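Search stories Enter keywords Go

The Values Morning

I'd been at Skemura for eleven weeks when they told us we were going to find our values. I hadn't known they were missing! We were an office that made wellness plans for other offices, and as far as I could tell we did it quite well, mostly by email, with a fruit bowl.

But Edgate, who were our biggest client and paid for most of the fruit, had gone and got themselves a set of values, and they'd had them put on the wall in letters as tall as a toddler. So now we had to have some too. A coach was booked for the morning, from a firm called Poulain. The invitation said to wear something we could breathe in, and I spent a good while in front of the wardrobe wondering which of my jumpers I'd been suffocating in all this time.

We met in the big room on the second floor of the Bradetlow building, the one with the blinds that only go up on one side. The coach was already there, in lovely soft shoes, setting out cards. There were 74 of them, she told us, each with a word on it, and by lunch we would be down to 2.

"Two each?" asked my manager.

"Two for everyone," said the coach, and I saw my manager look at the clock.

I should say that I like my manager. She keeps a spare cardigan for whoever is cold and she has never once asked me where I see myself. But she does like things to be over. She picked up Honesty and Kindness straight away, held them up and said there we are, shall we have a coffee? The coach smiled and took them back off her (quite firmly, I thought) and shuffled them in again.
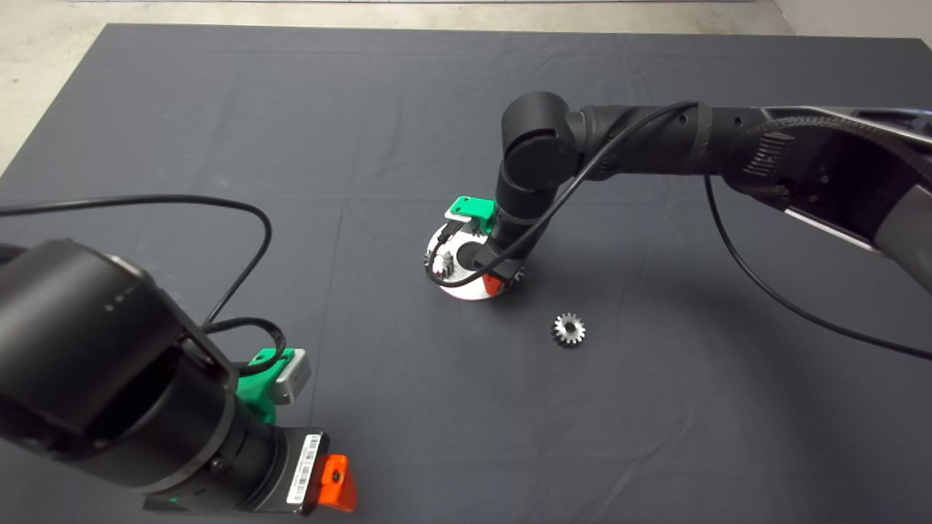
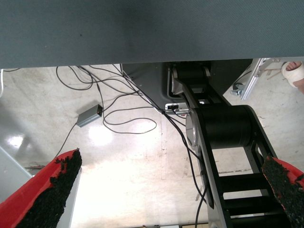
Bradetlow, second floor, November

So we began. You had to walk about the room holding a word and feel whether it was yours. I got Boldness. I walked it to the window and back and felt nothing at all, except that my left heel was rubbing. The man from accounts got Joy and looked as though he'd been handed a parking ticket. Then we swapped, and I got Abundance, and then Courage, and then, after what felt like most of my working life, I got Rest.

Well, I knew at once. I went hot behind the ears. I hadn't had a proper day off since August and I'd been telling people I was fine so often that I'd started saying it to the kettle. I stood there in my breathable jumper holding this little card and I thought, if I speak I'm going to cry in front of accounts.

"How does that one feel?" the coach asked me.

"Fine," I said.

She didn't say anything, she just waited, and I don't know if they teach them that or if she was only trying to remember my name. I looked at the carpet tiles in the corridor through the open door. Then I said that I thought I might be a bit tired, and my voice went up at the end like a child asking for the loo.

And the man from accounts said, "Oh thank God, me too."

That set everyone off! The woman who does our sleep programme said she'd been up since four. She'd written over 50 pages on good sleep that month, she said, and most of them in bed, on her phone, in the dark. Somebody laughed, and then she laughed, and then she had to borrow a tissue. My manager went and got the spare cardigan and put it round her, although it was perfectly warm in there.

We never did get down to two. By lunch the cards were all over the place and the coach was sitting on a chair with her soft shoes off, telling us she'd driven 326 miles that week and hadn't seen her own kitchen in daylight. We gave her the good sandwiches, the ones with the brie.

In the afternoon my manager had to write to head office with the result. I could see her screen from my desk. She typed Honesty and Kindness, looked at it for a while, and deleted it. She typed Rest. Then she deleted that too and put Honesty and Kindness back, and pressed send, and came over and stood by my chair.

"Have you got any leave left?" she said.

I said I had all of it.

"Right," she said. "Go on, then. Give me some dates."

I still had the card in my cardigan pocket, or rather her cardigan pocket, as it had come round to me by then. I've been using it as a bookmark. I suppose Poulain are one short now, and I do mean to post it back to them, when I get a minute.

First posted 23/11/2024

Contact us | © All stories remain the copyright of their authors | Back to top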